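Simulated arm camera: marker block fills the bottom of every view, move the camera or mask it?

Posted by Ronaldo Lumanlan, December 21, 2025

I'm comparing two wrist camera setups for a mobile arm before we order anything. So far it's all in simulation, in an apartment model with tiled walls. Controller A is the stock Hnatiuk one and controller B is Milon. Same arm, same start poses, same targets in both.

My trouble is that the block with the square marker on top sits at the bottom middle of the view, with the stacked segments to the right of it and the wheel-shaped joint to the left. My object detector keeps firing on the segments. Out of 104 runs, 72 had at least one false detection on the arm itself.
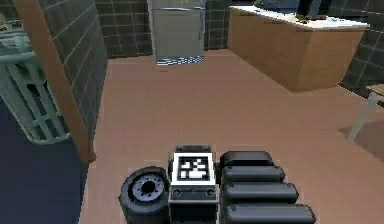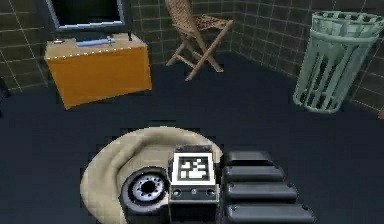
I tried raising the camera mount 6 cm and it only pushed the false hits lower down. I need the marker for pose checks — so I can't just crop the bottom off. Has anyone dealt with this? I don't care much about speed at this stage.

Jericho Ignacio

Mask it, and don't move the camera. In simulation you already have the arm geometry, so render a segmentation pass with only the robot visible and use that as the mask for each step. Feed the masked image to the detector and the full image to the marker reader. They don't have to share an input.

Two things to check. Grow the mask by a few pixels, or the edges of the segments will still set off the detector. And make sure the mask comes from the same time step as the color image. I had mine one step behind on an Imeck arm and spent most of a week blaming the controller.

When you go to hardware you can build the same mask from joint angles, as long as your camera calibration is decent. Redo the calibration any time the mount gets bumped.

Bonditis

Just use a wider lens, worked for me. I went to 135 degrees.

Ronaldo Lumanlan

Thanks both. Wider lens made the marker too small to read at my resolution, so that one is out. The separate mask pass is running now on controller A. I still have to find where Milon puts its time stamps before I can do the same on B.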